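Week 8 notes: why towns sit where they sit

OK, so last time we left Rovville on its river crossing, and I promised I'd get to the boring-sounding part, which is my favorite — how far people will walk to sell a cheese. Before there were trucks, a market town mostly drew on farms you could reach and get home from in daylight. Draw that circle on your Estia map and you'll see the next town sitting just past it! 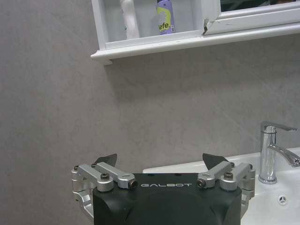 Salcedo breaks the pattern, and I love it for that. It had 278 households and no market of its own, because everyone went over the ridge to Pollanon (45 minutes downhill, a lot longer coming back with a full cart).

For next time, pick a town you know and sketch its circle. Pencil is fine. We'll do rivers versus roads after the break.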